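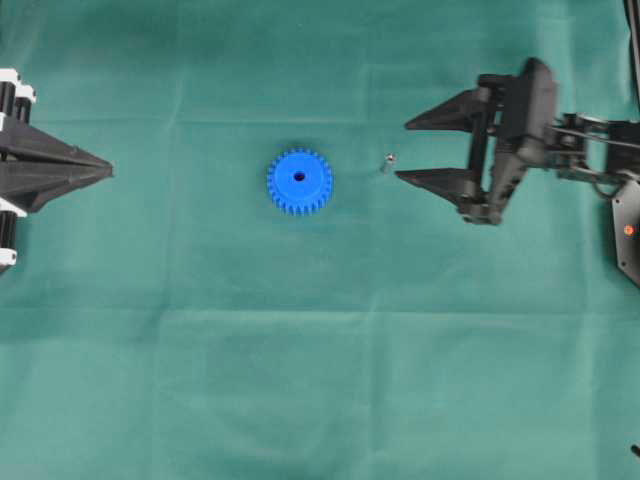
Two-arm bench cell: build gallery

September 4, 2024

Build log for the two-arm cell in bay 63 of the Drisach shared workshop. The target is small-parts assembly: one arm holds a part, the other fits something to it. The test job for this round is a plastic spur gear and one small metal part. The notes below go with the current state of the bench and replace the ones posted in January.

Work surface

Green cloth over the full working area. It came folded and still has the creases. They run in both directions and the vision code picked them up as edges until the threshold was raised. Ironing is on the list. Bare bench was tried first, and small parts slid away from the fingers on contact. On cloth they mostly stay put, but a sharp fingertip can snag the weave if the descent goes too low. Keep the Z floor above the fabric and set it again whenever the cloth is moved.

Grippers

Both are black, with tapered fingers that come to a point. The first set had flat pads, fine for blocks and useless for hardware. Pointed fingers reach between gear teeth and can get under the rim of a part lying flat. The cost is contact area. A part held at the very tips can pivot, so the grip point is now set a little way back along the finger wherever the shape allows it.

White brackets and black rollers are on the left unit. If the brackets are overtightened, the rollers bind. Tighten until the play goes, back off slightly, then cycle the gripper 30 times by hand before connecting power.

The gear

Blue, flat-faced, straight teeth, one small center hole. Printed here on the Hotent machine. The color was chosen for contrast: blue segments well enough against green under the bench lights, and black parts got confused with the fingers. The first print had an elephant foot on the bottom layer that made it rock. Later ones were chamfered on the bed side.

The start pose puts it between the two arms with the fingertips lined up on it from either side. Neither arm has to cross the center line to reach it, which keeps the collision check simple.

The small metal part

Sits between the gear and the right gripper at the start. This is the hard one. It reflects the overhead light, and the bright spot moves when the light does, so the detected center moves too. A diffuser helped. The remaining error is corrected by closing slowly and letting the fingers center the part between them. The right gripper starts open, pointing at it.

Part detection runs on the Gunawardena board, 200 frames averaged for the background model. Relearn the background after any change to the cloth or lighting. A shadow from a misplaced lamp counts as a change.

Right arm linkage and cable

Thin struts and joints, all black. The linkage is stiff in the plane of the bench and less so vertically. Expect a little droop at full reach – the offset table covers it, but only for the present finger weight. Change the fingers and the table has to be redone.

The cable must stay clear of the joints through the full sweep. Run the sweep at low speed after any rerouting, with a hand on the stop switch.

Indicator

There is a small orange light on the dark plate at the right side. On this controller, orange means powered with motion disabled. Do not reach in on the strength of the light alone. Use the switch.

Controller settings

Comatmont firmware, stock build. Speed limit 60 mm/s with both arms enabled. Grip force is set separately for each side, lower on the left, where the printed part is normally held. Home the left arm first. Homing both at once draws enough current to trip the supply.

Still to do

Iron or replace the cloth. Strain relief on the right cable. Spare fingers, both sides. A shallow tray for loose hardware outside the reach of either arm. Redo the offset table after the finger swap.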